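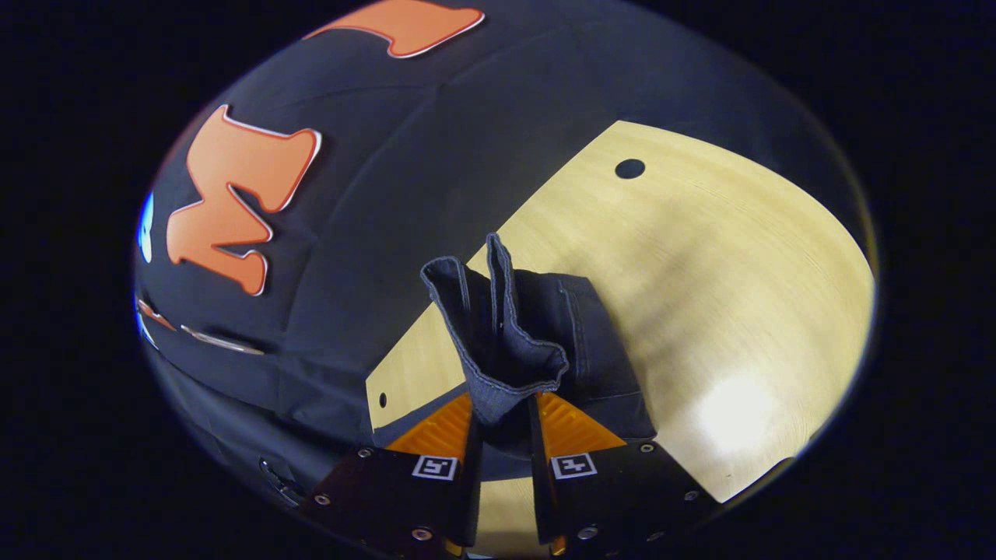
A hand-held gripper lifts a fold of dark grey cloth at the Nirden open day.

NIRDEN OPENS THE WORKSHOP DOORS FOR A DAY OF ROBOTS AND FABRIC

6 March 2023
By Myfanwy Cadwaladr

Well, that was a big one! We threw open the Nirden workshop for our open day and 123 of you came through the door, which is a lot more than I'd put biscuits out for. I'm still finding name stickers on the stairs.

I run the cloth handling work here, so I'm biased, but I reckon our bench was the busiest in the building. We're teaching robots to deal with fabric, and the teaching starts with a person holding a gripper and doing the job by hand. The one we use has soft orange pads at the fingertips, and you squeeze them together on the cloth to get a fold between them. Sounds easy. Have a go at it with thick, stitched cloth on a board and you'll see why people kept rejoining the queue (one lad went five times, and his dad went six).

We ran two demonstrations through the afternoon. The first was pick and lift, where visitors pinched up a fold and tried to keep hold of it. The second was our Lisell software playing back earlier recordings, so people could see what a robot gets to learn from. I talked far too fast in both, sorry to everyone at the back.

My favourite question came from a retired dressmaker who wanted to know how the robot would tell a hem from a seam. We ended up chatting for about 49 minutes and I filled two pages of my notebook. She's promised to come back and watch us get it wrong in person!

Our friends at Boros brought their sorting line along for the other half of the hall, and it drew a good crowd of its own. Thanks to them for lugging it up the ramp, and for lending us an extension lead when ours went missing.

The next open day is planned for December. Entry will be free again and school groups are very welcome, but please let the front desk know if you're bringing a whole class. We'd also love to hear from anyone who sews, mends or irons for a living and fancies an hour at the bench before then.

Recent news
Lisell: what's new in the playback screen
Boros and Nirden to share workshop space
Meet the team behind the Nastska project
Parking and access at the Nirden workshop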